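Bernarell Demonstration Kit

Two-arm recording equipment for manipulation work in real rooms

Home > Equipment > Recording kits > Bernarell

Overview

Bernarell is a kit for recording household and light service tasks as training examples for learned control policies. An operator drives the arms, the kit stores what the cameras saw and what the joints did, and each attempt is saved as one episode. It is sold by Ostden to university groups, integrators and in-house robotics teams.

The kit is meant to be moved. It goes into kitchens, hotel rooms, serviced flats and staff rooms, where worktops are the wrong height and the leads are never where the task sheet says they are. Groups that have trained on bench recordings alone generally come to us when their policy meets its first real counter.

What is supplied

2 follower arms with parallel grippers
Operator station with matching leader arms
Wrist camera for each arm
Head camera on an adjustable mast
Recording computer with Ouali software installed
Fabric arm covers, finger tape, cable ties and a mains lead
Transport cases

A stand is not included. Most buyers already have a mobile base or a trolley, and the mounting plate drawing is available on request.

Wrist cameras

The wrist camera is fixed to the gripper body and looks along the fingers, so the tips stay in view through the whole episode. Focus is set at the factory for close work. Objects further off will be soft, and the head camera is there to cover them. 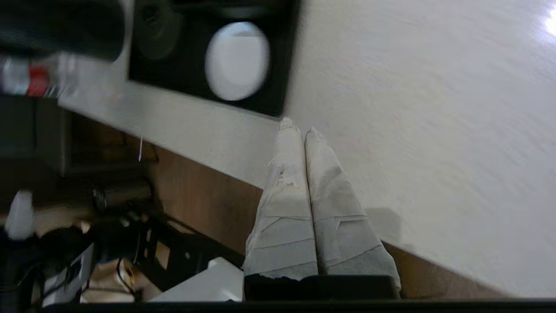
Taped gripper fingers in the wrist camera view.

Fingers may be used bare or taped. Tape gives more grip on smooth plastic and glazed cups but it wears, and it changes how the gripper looks to the camera. If you re-tape in the middle of a collection, record the change in the session notes. We advise against switching from white to dark tape within one task unless you want that variation in the data. Replacement finger pads in grey rubber are listed under Spares.

Reflections from white surfaces can be a nuisance at close range. Exposure can be locked per camera in Ouali, and should be locked before the first episode of a session.

Recording software

Ouali runs on the supplied computer and needs no network connection. The operator starts and stops an episode with a foot pedal. At the end of each one the software asks for a result: success, failure or discard. Failures are kept by default. Discarded episodes go to a separate folder and can be restored.

Each episode contains the camera streams, joint positions for leader and follower, gripper opening, the task instruction as text, and the operator code. All streams share one clock. Export is to common open formats, and a script is provided for splitting a long recording into shorter labelled segments.

An episode can be up to 40 minutes long, though anything of that length is hard on the operator and harder to label. Internal storage holds 3000 typical short episodes before it has to be cleared.

Planning a collection

A task sheet template comes with the software. It asks for the instruction, the starting positions, what counts as finished, and what should be varied between attempts. Fill in the last part properly. A set in which the kettle always starts on the same spot with its handle the same way round will teach that spot and that handle.

Leave ordinary clutter where it is unless it is a hazard. Cups, boxes by the sink and packets on a tray are all part of what the policy will have to cope with. Remove anything showing names, addresses or faces before recording, as the head camera takes in more of a room than operators expect.

Small appliances make good tasks because they combine rigid parts with a flexible lead.
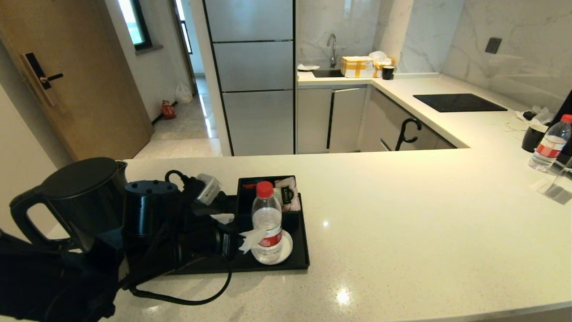 Prarketia wrote to us that cable tasks took far longer to collect than they had budgeted for, and that they would now put their newest operators on cups and bottles first. They also asked for a way of marking the moment the gripper loses hold of a lead, so that regrasps could be found later without watching every episode through. We have added this to Ouali as a second pedal action. It is off by default and can be turned on under Session, Pedals.

For any work with kettles or hobs, unplug the appliance and empty it unless the task specifically needs power. The arms are not rated for splashing. Fabric covers keep off crumbs and dust and will not keep out water.

Requirements

Single mains socket
Clear floor space for the operator, with a direct view of the arms
Second person present whenever the arms are powered
Worktop able to take the weight of any clamp used

Warranty and support

The arms and recording computer are covered for 18 months. Finger pads, tape and fabric covers are consumables and are not covered. Support is by email, and a faulty arm can be exchanged without returning the rest of the kit.

Ordering

Kits are built to order. Please state your mains plug type and whether you need the long or short mast. Existing owners can buy the second pedal action as a free software update from the downloads page; no new hardware is needed.

Spares | Downloads | Mounting drawings | Contact Ostden

Page last updated 29th January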